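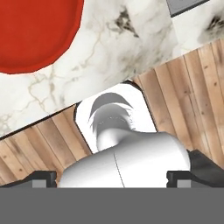
White cylinder between the gripper fingers, red disc on the marble counter.

Working next to the arm: tips from the Clitlow kitchen

The arm has taken over most of the fetching and putting away on the prep side. Your shift will feel different for a while.

Keep the counter edge clear. Anything round or shiny goes well back from the front, lids and plates included. Marble with heavy veining is easy to lose a white dish on, so look twice before you set a hot pan down.

Wipe the finger pads at 2 and again at close. Damp cloth, no spray. Grease is the main cause of dropped cups.

Don't hand things to the arm. Put them down, step back, let it pick up.

Breaks have moved. The arm does roughly 80 lifts an hour, so dishes come through steadily and there is no big pile after lunch. Korkor Laryea has the new break sheet.

If you used to do putting away, you are now on checking and plating. Santosh Singhal trains for both, 59 minutes a session, paid.

Smooth pieces go in one at a time. Stacked ones slide.

Stop button first, then call Evie Tindall. Write down what it was holding.

Spare pads are in the Staniforth drawer, left side.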